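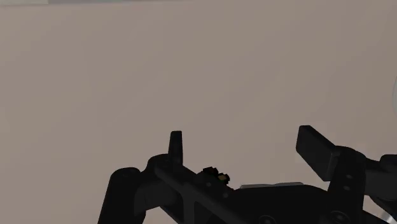

Rosalba Greco wanted to know why I trust a simulator at all, when the real arm has never once done what the rendered one did. Fair question! I had been bouncing round the office since breakfast and she'd heard enough. So I showed her the plot.

31 January 2023

The Dundel runs finished overnight — all 500 of them, 60 to a batch until the last one. We train the policy on the wrist view and the room view together, then score it again with one view blanked out. I'd always assumed the room view did most of the work and the wrist one was a luxury. Wrong! Blank the wrist view and the score drops to roughly half. Blank the room view and it hardly moves, except on the tasks where the arm has a long way to travel. 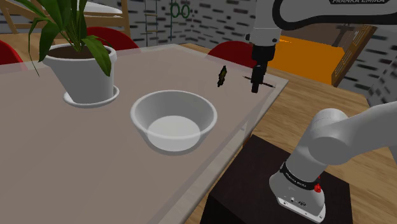
Emrys Rowlands thinks it may be the lighting, as we only varied that in 2 of the rooms, and he could be right, so tonight I've queued the whole lot again with fresh seeds and the lamps shuffled. If the gap holds up I shall be unbearable. It would explain the odd failures in November too, when we'd shrunk the wrist pictures to save memory and then blamed the planner for weeks (sorry, planner).

Bed at 11, supposedly. Must remember to ask Emrys for the Maddocks log before he clears the disk.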